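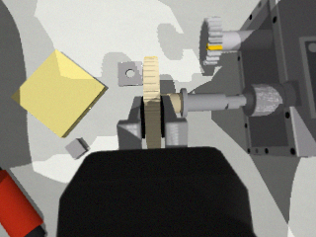

Panmont : l'atelier de réparation rouvre ses portes en mars

L'atelier de réparation de Panmont, fermé depuis l'été pour des travaux d'électricité, accueillera de nouveau le public en mars dans l'ancienne imprimerie Böttcher. La commune l'a annoncé vendredi 16 octobre, à l'issue d'une réunion avec l'association Staltiden, qui gère le lieu.

Les habitants pourront y apporter petits appareils ménagers, vélos, horloges et machines à coudre. L'an dernier, 1172 objets ont été déposés à l'atelier. Les pannes les plus fréquentes concernaient les cordons d'alimentation, les interrupteurs et les engrenages usés.

« Pour les robots de cuisine et les vieux moulins à café, la pièce n'est souvent plus vendue, il faut la refaire ou la trouver sur un autre appareil », explique Leonie Rieger, responsable de l'atelier.

Le nouveau local comptera 17 postes de travail. Le stock de pièces de récupération, conservé jusqu'ici dans deux garages, y sera regroupé. Il pourra contenir jusqu'à 3000 références.

L'adhésion annuelle est fixée à 20 euros, pièces neuves non comprises. Les inscriptions se font à l'accueil de la mairie. Les objets restés à l'atelier pendant les travaux peuvent être retirés sur rendez-vous auprès d'Osian Prothero.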